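第三章 热从哪里走

本章要点
热阻的概念,串联与并联
界面材料为什么必须有,又为什么不能多
风道、积灰、环境温度
读一张温度曲线

先说一件小事。二月,斯卡克洛(Skarklow)镇上的图书馆,借阅终端每到下午就变慢。上午好好的,两点以后点一下要等半天。管理员以为是网络,换了网线,没用。又以为是软件,重装,还是没用。后来请来维修铺的扎伊纳布·奥比(Zainab Obi),她没带什么仪器,先把手放在机箱后面的出风口上试了试。几乎没风。打开侧板,风扇上一层灰,像毡子。

清完灰,下午不慢了。

这件事里没有任何东西“坏掉”。处理器是好的,内存是好的,硬盘也好。只是热走不出去,处理器自己把速度降了下来。这叫降频,后面3.5节细讲。本章要讲的就是这条路:热从硅片里出来,一层一层往外走,最后散到房间的空气里。哪一层堵了,前面就跟着热。

学这一章之前,请确认第二章的功率与能量已经会算。不会的回去看,这里不再重复。

3.1 从用电到发热

处理器用掉的电,几乎全部变成了热。它不推东西,也不发光,没有别的去处。所以谈散热,先看功率。一颗标着65瓦的处理器,满载时可以当成一个65瓦的小电炉来想,只不过这个电炉的面积比邮票大不了多少。

面积小,这才是麻烦。同样的功率铺在一口锅底上,温温的;集中在指甲盖大小的地方,几秒钟就烫手。工程上把功率除以面积,叫热流密度,单位瓦每平方米,也常写瓦每平方厘米。散热设计里的很多做法,说到底都是在把热“摊开”:硅片上面盖一块金属顶盖,顶盖上面压一块更大的底座,底座再接出许多薄片。一层比一层大。

顺便提醒,标称功率和实际功率不是一回事。短时间内处理器可以超过标称值跑一阵,等温度上来了再退回去。做题时题目没有说明的,一律按标称值算。

3.2 热阻:把散热当成电路来算

热阻的定义很简单,温差除以功率:

R = ΔT ÷ P

单位是摄氏度每瓦。热阻大,说明同样的功率要更大的温差才推得动。和欧姆定律一对照就明白了:温差像电压,热流像电流,热阻像电阻。一层叠一层的材料是串联,热阻直接相加。

例题3-1。某处理器功率为50瓦。从硅片到顶盖热阻0.2,从顶盖到散热器底座(中间是界面材料)热阻0.1,从散热器到空气热阻0.5,单位均为摄氏度每瓦。室温25度,求硅片温度。

解:总热阻0.8,温差为50乘以0.8,得40度。硅片温度65度。

再看如果界面材料干了,热阻从0.1升到0.6呢?总热阻1.3,温差65度,硅片到了90度。别的都没动,只有中间那薄薄一层变了。很多处理器在这个温度附近就要开始降频,具体数值查手册。

这个模型当然粗糙。真实的热会往四面八方走,有一部分经过主板散掉,不全从上面出去。但作估算够用了。考试也只要求这个。

3.3 界面材料

两块金属看着平,压在一起,真正接触的只是一些凸起的点,其余地方夹着空气。空气导热很差,导热系数只有0.026左右(单位瓦每米开尔文),而铜接近400。差了上万倍。界面材料的任务就是把空气挤走,自己填进去。

常见的有硅脂、导热垫、相变片。硅脂最常用,也最容易用错。初学者总觉得多涂保险,其实硅脂自身的导热系数也不过几个单位,远不如金属。它比空气好,比金属差,所以只该待在本来有空气的地方。涂厚了,等于在两块金属之间垫了一层隔热的东西。

旧硅脂要先清掉再涂新的。不起毛的布,异丙醇,顺着一个方向擦。擦完等它挥发干净。涂的方法各家说法不同,中间挤一点靠压力摊开,或者用刮片抹成薄层,都可以,关键是薄、匀、没有气泡。散热器的螺丝按对角顺序分几次拧紧,一次拧到底会把硅脂挤向一边。

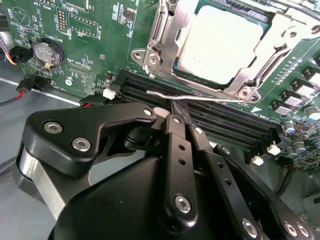
3.4 对流与风道

热到了散热片上,还要交给空气。空气不动,贴着散热片的那一层很快就热了,后面的热就交不出去。风扇的作用是不停地换掉这一层。

风扇不是越多越好。进风和出风要有方向,通常前进后出,下进上出。两个风扇对着吹,中间反而成了死区。机箱靠墙放,出风口贴着墙面,等于白装。这些毛病在维修铺里天天见,格威利姆·洛赫(Gwilym Lougher)的铺子叫Lougher,他的送修单上干脆印了一栏,让客人填写“平时机器放在哪里”。填“柜子里”的占了不少。

积灰的影响有两个。堵住片与片之间的缝,风过不去,这是主要的;附在表面上多一层热阻,这个次要一些。清灰前断电,用手指或者小棍抵住扇叶再吹,别让它空转。

环境温度也要算进去。热阻决定的是温差,不是最终温度。房间热5度,硅片大致也热5度。夏天机器出问题多,道理就这麽简单。

3.5 降频与保护

处理器内部有温度传感器。接近上限时,先降低频率和电压,功率随之下降,发热减少;如果还压不住,就直接关机。前者用户感觉到的是慢,后者是突然黑屏。

判断是不是热的问题,看时间规律。刚开机快,过一阵变慢,停下来歇一会又快了,多半是热。从开机起就一直慢,先去查别的。图书馆那台终端走的就是前一种。

下面是柯洛(Kirlow)职业学校实习课用的记录办法,本章末的实验照此进行:

开机后静置,记下空闲温度。
开始满载,每隔4分钟读一次温度和频率。
连续记录32分钟。
停止满载,再记8分钟的回落。
把温度和频率画在同一张图上,横轴为时间。

图画好以后先别急着下结论,看两条线有没有一起拐弯。温度到某个值变平、频率同时掉下来,就是降频。温度变平而频率不动,是正常的热平衡,散热器够用。有同学把这两种搞混,实验报告得重写,这一点请特别的注意。

课前思考

一、例题3-1中如果室温改为35度,硅片温度是多少?总热阻变不变?
二、散热器底座为什么多用铜,而薄片常用铝?从价格、重量、导热三方面想。
三、古克内斯(Gurkness)的一间机房把空调温度调低了4度,服务器的降频现象消失了。能不能说散热器的热阻变小了?说明理由。

第一节正文从下页开始,先复习传导、对流、辐射三种方式。辐射在机箱里占的比例很小,可略读。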